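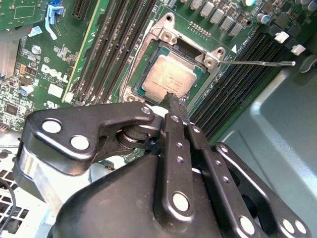
Wrist cam, gripper at the lower edge of the CPU, lever out to the right. Dell board, still in its case.

Ticket 3476: arm drifts sideways on approach to socket
Project: Flastbridge shared workshop, PC strip-down arm
Status: open, workaround in place
Opened: 13/02/2026

What should happen: the arm comes down square to the processor, stops short of the lower edge, closes, lifts.

What happens: the first few approaches are lovely, then the fingertip starts landing to the left. After 30 runs it's 2 mm out, and at that point I hit stop because the socket pins are not something I want to find with a steel bolt!

Log

1. Re-ran the camera calibration. No change. Same drift, same direction.

2. Swapped the Kaewkla wrist servo for the spare. No change, but the spare is much quieter, so it's staying on.

3. Checked the pivot washers on the left linkage. One stack had a bit of play. Nipped it up and got a cleaner close straight away (really pleased with that), but the drift came back by the end of the session.

4. Slowed the last part of the approach to 200 steps a second. Big improvement! Drift more than halved. That made me think missed steps, so I'd been looking at the wrong end of the arm.

5. Put a paint mark on the base pulley and the belt beside it. They part company a little on every return move. Belt is slipping. It went on in January and I never tensioned it again after the first week.

Workaround: slow approach, plus a re-home between runs. It's dull to wait for but it works, and watching the fingers come down over the load plate on the live view is still the best thing I've seen on that bench.

Still to do: fit the Irnance tensioner, put the speed back up, repeat the full set. If the mark stays lined up I'll close this. If anyone has run one of these tensioners on a narrow belt, please add a note, I'd love to know how tight you went.

Recent tickets
Milliretti controller drops USB when lights are switched on
Gripper won't open fully after power cut
Live view lags on the bench laptop
Screw tray sensor reads full when empty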